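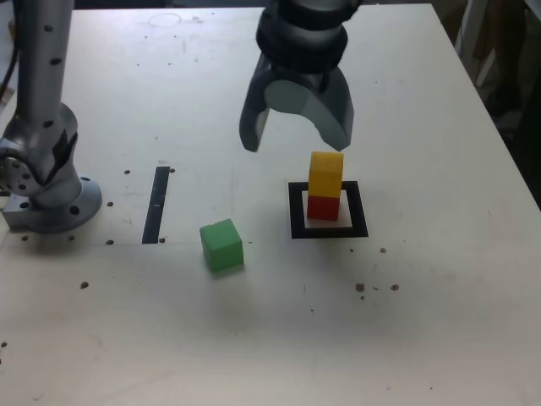 The stacking table at Rositz, with the yellow cube on the red one and the green cube still to the side.

Rositz wants a second arm, and it wants to spend less than it did last time

I've been writing up local shop and lab purchases for long enough to know that the sticker price is the boring part, so when Beatrice Ogola invited me over to Rositz to talk about next year's equipment plan, I brought a fresh notebook and asked to see the spreadsheet first. She laughed, and then she showed me the spreadsheet (thank you, Beatrice!).

The short version is that Rositz, which does small-batch sorting and packing for seed and garden supply companies, plans to add a second robot arm in September. The budget line is $80,000 all in. That has to cover the arm, the gripper, the table, guarding, cabling, training and a year of service, and Ogola is pretty firm that it won't be going up.

"The first time, we budgeted for an arm," she told me. "Then the bills came in for all the stuff that makes an arm useful."

I got to spend most of a morning at the test table, where they try everything out on wooden cubes before it goes near a customer's product. Cubes seemed like a funny thing to hang an $80,000 decision on, but I came around to it pretty fast. There's a square outlined in thick black on the white tabletop, and the job is to build a stack inside it. If a gripper can't set one cube on top of another, Ogola doesn't much care what the brochure says about seed trays.

The tabletop itself is a line in the budget, by the way. It's scuffed and it's got specks and small dark holes in it, and I liked it a lot, but the plan calls for a new one for the second station. Ogola has penciled in a heavier top with a proper grid of mounting points so that the next fixture change doesn't eat up a whole shift.

So who's in the running? Two suppliers made it to the final round. Fujimoto quoted a complete cell, meaning one price and one phone number when something goes wrong. Brivell quoted the arm and gripper only, at a good bit less, and left the table and guarding to Rositz. I assumed the cheaper quote would be the favorite and I was wrong, at least that morning. Once Ogola added in staff hours for the do-it-yourself part, the two totals were close enough that she's now mostly arguing over the service terms.

Those terms are where Ezequiel Sepúlveda gets involved. He runs the floor, and he's the one who gets called when a job stops. He kept a log on the current station over the past year and it shows 30 stoppages that lasted longer than a coffee break. Most of them had nothing to do with the arm. They were fingertips wearing down, or a cable working itself into a bad spot, or a program somebody had edited and saved over the good one (we've all been there).

Sepúlveda wants spare fingers and a spare cable set written into the purchase order from day one. He also wants two people trained on each shift, and he was pretty stubborn about that when I pushed him on the cost.

"I can wait on a nicer screen," he said. "I don't want to wait on a fingertip."

The stacking trial is his idea too. Each supplier's gripper gets 252 tries at the same simple stack, with the cubes starting from different spots and different angles, and the results go on one sheet that anybody at the company can look at. He picked the number by working out how many runs fit into the time they could spare, and he was cheerful about admitting it. Dropped cubes count against you. So does a stack that lands outside the black outline, even if it's standing up perfectly straight. I asked whether a cube sitting a little off center inside the outline was a miss and got a very quick "no."

Then there's the customer side of all this. Cultico, the garden supply company that accounts for a big share of the packing work, has asked Rositz to take on a new line of boxed starter kits. There are 254 different box layouts in the current draft of that order, which made me put my pen down for a second. One station could get through it, Ogola says, but only by running late into the evening, and that's the whole case for buying a second one. Cultico hasn't signed yet. If the order shrinks, the plan has a fallback where Rositz leases for a year and puts off the purchase.

I asked about leasing in general, as I always do, and the answer was more interesting than I expected. The monthly payment looked friendly enough, but the lease covers the arm and leaves out the gripper, and grippers are what Rositz keeps swapping. Ogola would prefer to own those outright and treat them like any other tool that wears out. She's setting aside a small yearly amount for replacements, separate from the main budget, so that buying one doesn't need a meeting.

As for jobs, I did ask. Nobody is being let go under the plan, according to Ogola, and one new position is being added to look after both stations. She expects to fill it from the packing line. Sepúlveda already has a couple of people in mind and would not give me their names, no matter how nicely I asked.

Both suppliers have until the end of the month to send in final service terms, and the trial sheets will be up on the break room wall before the decision gets made. Ogola hopes to have an order placed by midsummer, which leaves enough time for delivery and setup if shipping behaves. I've got a standing invitation to come back for the first day of the new station, and I'll bring the notebook.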